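Memory upgrade on an old Dell desktop – which slot, and is it worth it?

Last updated: November

mlecomte
I've been given an old Dell desktop for the workshop office and I'd like to get a few more years out of it. It runs our stock spreadsheet, email and the Pesolwood cutting lists, and nothing heavier than that. At the moment it has one stick of memory in it and it crawls as soon as there are 9 or more tabs open.

I have a second stick from a clear-out at work. Same type according to the label, same size, different maker. Before I go any further I'd like to know whether mixing makers is a problem, and whether it matters which slot I use. I have changed a hard drive before but never memory.

Mireille

trulteck_dan
Mixing makers is usually fine if the type, size and speed match. If the speeds differ, the board will run both at the slower one. On a machine doing spreadsheets you won't notice.

Turn it off, pull the mains lead, hold the power button in for a few seconds, then lay the case on its side. Touch bare metal on the case before you pick the stick up. Open the clips, line up the notch, press down until the clips close.

coste44
I'd leave the memory alone and spend the money on an SSD. These old office machines nearly always feel slow because of the disk.

mlecomte
The stick was free, so there's no money to spend. It already has an SSD, I put that in myself – that was the drive I mentioned.

coste44
Fair enough, I read that as a like-for-like swap.

Nilis
Check which way round the notch goes before you push. It is off centre, so the stick only fits one way, and if you try it the wrong way it will feel almost right. I cracked a slot like that on a machine belonging to my brother-in-law.

Also, hold it by the short ends or the long edges and keep off the gold contacts. Have a look at this one from my own pictures, also a Dell board. Mine is green and the slots are black, yours may differ.

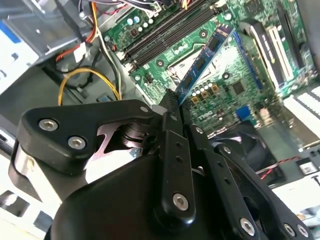 Blue memory stick over the board, slots just above it and to the left. Dell logo further down.

The thing to notice is how near everything is. The processor socket sits right below the slots, and there are capacitors close by as well. Keep the stick clear of those while you are moving it about. Once it is over the slot, stand it up square and lower it straight in.

trulteck_dan
Agree with most of that, but I wouldn't hold it by the long edges. One of those is the contacts. Short ends only.

Nilis
I meant the top long edge. You need something to push on when it goes in.

trulteck_dan
For pushing, yes. For carrying, short ends.

mlecomte
Thank you both. How hard do I need to push? The hard drive just slid in and this sounds different.

Nilis
Harder than you'd like. Thumbs at each end of the stick, press evenly, and you should get a click from the clips. If one end goes down first, don't rock it. Take it out and start again.

pesky_ron
I rock mine. One end down, then the other. Done it that way for 19 years on all sorts and never broken a board.

Nilis
And I have a cracked slot that says otherwise. It's her first go, so evenly is better advice.

pesky_ron
You said yours cracked from having the notch the wrong way round.

Nilis
Yes, and from pushing one end at a time while it was the wrong way round. Both together.

coste44
On the slot question, which hasn't been answered: if there are only two slots, put it in the empty one and that's the end of it. If there are four, look for the numbers printed next to them or a diagram inside the side panel. Normally you want a matching pair, and the colour of the clips may tell you which go together.

mlecomte
Two slots, I've just had the side off. There is a lot of dust in there. Can I use the hoover?

trulteck_dan
No, use a can of air or a soft paintbrush. Hoovers build up static. If the fan is clogged, hold the blades still while you clean it.

pesky_ron
I use the hoover. Nozzle held well back, a brush in the other hand to loosen the dust.

trulteck_dan
Please don't, Mireille. A brush costs next to nothing.

mlecomte
I'll use a brush, we have plenty.

Update, a bit after 7 in the evening. Dust out, stick in. The first time I switched it on it beeped at me and the screen stayed black. I turned it off, unplugged it, took the new stick out and found one clip hadn't closed. Pushed it in properly, both clips clicked, and it started. It showed a message saying the amount of memory had changed and asked me to press a key to carry on.

The stock spreadsheet has 136 rows and used to take ages to open alongside the email. It's fine now.

Nilis
Good. The beeps are nearly always that. Leave a memory test running overnight if you can, as you don't know what sort of life the second stick has had.

coste44
Seconded on the test. There's one built into Windows, type "memory" in the search box and it should come up.

mlecomte
Will do that tonight and post if it finds anything.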